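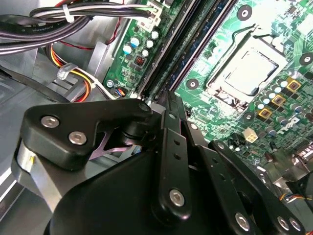
Bonjour à tous ! Je récupère une vieille tour de bureau pour ma nièce, qui en a besoin pour ses cours, et je voudrais la remettre en état sans y laisser ma chemise. Le ventirad est enlevé, la carte mère est bien verte comme on les faisait à l'époque, et le processeur est resté dans son socket avec son capot argenté bien carré et le petit levier courbé à côté. Mon souci, c'est ce qu'il faut faire maintenant. Je lis partout qu'il faut changer la pâte thermique, d'accord, mais est-ce que je dois sortir le processeur pour ça ou est-ce que je peux le laisser en place ? J'ai une peur bleue de tordre quelque chose là-dessous. Et puis tant que j'y suis, autant vérifier le reste : la machine s'éteignait toute seule au bout de quelques minutes chez son ancien propriétaire, sans message, rien, noir complet. Il m'a juré que c'était l'alimentation, moi je pencherais pour la surchauffe vu la poussière que j'ai sortie (un vrai oreiller !).

Je l'ai couchée sur le côté, panneau retiré, pour travailler tranquillement.
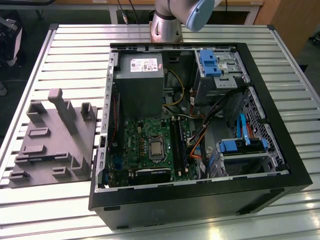

J'ai aussi une question bête sur les câbles. Il y a le gros paquet jaune et noir qui descend de l'alimentation, un câble SATA orange, un autre bleu qui part du côté du disque dur, et je me demande si la couleur change quelque chose. Si je les débranche pour nettoyer et que je les inverse, est-ce que l'ordinateur va encore trouver son disque ? Je n'ai pas noté les emplacements et je sens que je vais le regretter... Dernière chose, le disque est dans un berceau en plastique bleu, ça se démonte sans tournevis ou pas ? Merci d'avance, je suis débutante mais pas manchote – enfin j'espère.

Agnes Haugland

Gyula Tóth

Salut Agnes ! Non non, ne sors pas le processeur, laisse-le exactement où il est. Tu fermes bien le levier s'il ne l'est pas, tu prends un chiffon qui ne peluche pas (un filtre à café marche très bien, je ne jure que par ça), de l'alcool isopropylique, et tu frottes doucement le capot métallique jusqu'à ce qu'il soit propre et brillant. Pareil sous le radiateur, où il reste toujours une vieille croûte grise. Ensuite une noisette de pâte au milieu, plutôt un petit pois d'ailleurs, et tu reposes le radiateur bien droit. On serre en croix, un peu chaque vis, sans forcer. Si c'est un modèle à clips plastique, regarde au dos de la carte que les quatre sont bien passés, j'en ai raté un une fois et le PC tenait dix minutes, exactement ton symptôme.

Pour les câbles SATA, la couleur ne veut rien dire du tout, c'est de la décoration. Ce qui compte c'est la prise sur la carte mère. Si tu inverses le disque et le lecteur optique, dans la plupart des cas ça démarre quand même, au pire tu vas dans le BIOS et tu remets le disque en premier dans l'ordre de démarrage. Mets quand même un bout de scotch avec un numéro sur chaque fiche, ça prend deux minutes et tu dormiras mieux.

Le berceau bleu, en général on pince les deux languettes et on tire. Débranche d'abord les deux câbles du disque, le large et le petit ! Et pour tout ça, prise de courant débranchée, bien sûr, et touche le métal du boîtier avant de mettre les doigts dedans.

Imre Orbán

change l'alim direct, les vieilles alims c'est la mort

Botond Szénási

Pas d'accord avec Imre, ça vaut le coup de commencer par la pâte et le dépoussiérage, qui ne coûtent presque rien. J'ai eu le même cas en juin avec la tour de mon beau-père : il avait déjà commandé une alimentation neuve, et c'était le ventilateur du processeur qui ne tournait plus. Remonte, démarre boîtier ouvert, regarde s'il tourne, puis va voir la température dans le BIOS et laisse la page affichée un quart d'heure. Si ça grimpe sans s'arrêter, c'est le refroidissement. Si ça reste stable et que ça coupe quand même, là oui, essaie une autre alimentation, en te faisant prêter une si possible. Et lis bien l'étiquette blanche qui est dessus pour la puissance avant d'acheter quoi que ce soit.

Ah, et profites-en pour changer la pile de la carte mère. Sur une machine de cet âge elle est souvent à plat, et l'heure qui se remet à zéro à chaque démarrage, ça rend fou – surtout pour des cours en ligne. Tiens-nous au courant !

Rechercher dans l'entraide
Tapez votre question
OK

Sujets proches
Mon PC s'éteint sans prévenir au bout de 4 minutes
Quelle quantité de pâte thermique faut-il mettre ?
Ventilateur bruyant au démarrage, est-ce grave ?
Récupérer les photos d'un vieux disque dur
Lecteur DVD non reconnu après nettoyage
Où déposer une ancienne alimentation ?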